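Kokkinos Studios Residents' Group
Minutes of meeting, 08/01/2026

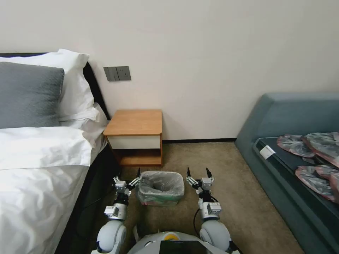
Tsehay Araya opened with the May open studios and whether we do them at all. Last year's takings were thin, and she doubts a longer weekend would fix that. Aliki Spanos wants to add a visiting painter, who would stay in the guest room and give a talk. Wilmer Quintero asked what the room offers a working artist beyond a bed, a small nightstand and a power outlet by the headboard. Carpet is no friend to oil paint either, and he wants it in writing that all work stays downstairs. Aliki said painters can be trusted to know this. Wilmer said he has met painters. Agreed to one visitor, on trial, with the rule in writing.

Hanging of the group show
Fotini Tsakiris tabled a plan with 20 works in the front gallery. Several people thought this too many for the walls. Despina Tsoukalas said the large drawings will be lost beside the window, as they were last time, and the plan has not changed except in its colours. Fotini to redo it with 19 and show where the labels go. (Despina noted that one fewer is hardly a rethink.)

Framing quotes
Gravetti quoted for all frames, Hastico for the large ones only. The Hastico price looks good until you read the delivery terms. Wilmer not convinced either firm has measured anything. Held over until both quotes cover the same work.

Zanura proposal
Zanura offers to put our catalogue online and take a share of sales. Tsehay asked what they would do that our own page doesn't. Their letter says "reach" more than 8 times and gives no sales figures. Fotini would still like to hear them out. No objection, but nothing to be signed.

The 1901 print
Despina has been told the harbour etching in the hallway is dated 1901. The date is in pencil and could be anyone's. She'll take it out of the frame and check the paper before we put it in the catalogue as anything but "undated".

Other business
The sink in studio two is blocked again — plaster, by the look of it. Aliki to ring the plumber.

Next meeting to be set once Fotini has the new plan.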